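**Sunday, bench notes, kitchen chores in simulation**

Continued with the can task today. The question from Hendville is still the same: can a two-arm machine put away the groceries in a normal kitchen, yes or no? I can't answer yes. I can answer "one can at a time, if the can is standing".

Lying cans are the difficult part. At home they lie all the time, in the bag, in the drawer, on the counter after somebody knocks them over. A child picks up such a can without thinking. Our planner (Dantas branch, not the old one) wants to grasp from the side at half height, and for a lying can this rule makes no sense. I changed it so each arm takes the can on its own side, and the goal for both is the green mark.
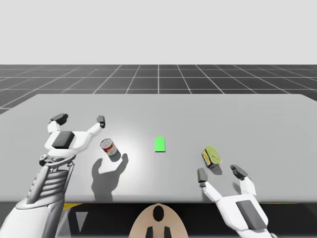
*Two-can start, both grippers open, no contact yet. Soup can left, short can right.*

The short can worries me more than the soup can. It is squat, so there is little side to hold, and the fingers open much wider than needed. I would like to try a narrower opening before the approach – maybe this also helps with the pushing we had in May.

Numbers so far, all in simulation: 2,390 attempts, of them 1,243 ended with the can on the mark. So a little more than half. For a person who must cook dinner this is useless. I also looked through 390 of the failed ones by hand, and in most of them the can rolled away at first touch. The friction value is still the default from Lurinum, I did not check it against a real can.

To do:

- narrower finger opening, short can only
- measure friction with a real tin on the Ukell table
- 2 arms moving together: who waits when both want the green mark?
- ask Hendville if "put away" includes closing the cupboard door

Left the run going at 18:40.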